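Opening Doors in Simulation
The manipulation course at Astasbridge asks its students to master a cabinet before they are allowed near a motor

By Hongmei Fan
20 Dec 2021

Students who enroll in the robot manipulation course at the Astasbridge Institute of Technology generally expect to spend their first month with a machine. They spend it instead at a desk, writing programs for an arm that exists only on a screen. The laboratory on Tirstead Street owns two physical arms, and access to them is granted to a team after its simulated work has been reviewed and accepted.

The policy was introduced by Gaetano Sorrentino, who has directed the course for three years. Under the earlier arrangement, teams shared the hardware from the opening week, and much of the term was lost to waiting and repairs. "A student who has ten minutes with an arm will try the one thing that worked yesterday," Sorrentino said. "I wanted them to be able to try the things that fail."

The course enrolls 36 students, who work in small teams on a single assignment known as the Mostach task. Each team receives a furnished virtual room and must program the arm to approach a piece of wooden furniture, take hold of a part of it, and move that part to a specified position. Dimensions, surface friction, and the stiffness of the hinges change from one trial to the next. A program is submitted only after it has been run through 2000 trials, and the full record of those trials is submitted with it, including the unsuccessful ones.

Woo-jin Joo, a third-year student in mechanical engineering, described the early weeks as an education in geometry. His team's first program calculated the position of a door edge correctly but brought the fingers in at an angle that left no room for the wrist. The team rewrote its approach planner in June, during the preparatory session, and again after the term had begun.

His teammate Yaqin Su took responsibility for the view from the gripper. Wide views of the room are useful for planning the route, she explained, but they say little about the last stretch of the motion, when a small error in the estimated angle of a panel can put a finger against its face. She reviews the close views one step at a time, with the joint readings open in a second window.

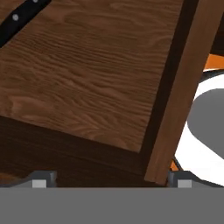

Assessment follows the same principle. A team may receive a high mark for a program with a modest success rate, provided that its written report identifies the causes of failure and supports them with evidence from the trials. Guangming Lü, who grades the reports, returns about a third of them for revision. The most common fault, he said, is a report that blames the simulator for an error in the team's own code.

The course has its critics within the institute. Several faculty members have argued that simulated contact remains too forgiving, and that students arrive at the hardware with more confidence than they should. Sorrentino accepts part of the argument. Beginning next term, teams will be required to predict in writing how their program will behave on the physical arm, and the prediction will be graded against the result.

Four teams have been cleared for the laboratory so far. Their trials will be held in the Ankrah Building, where a cabinet has been installed for the purpose.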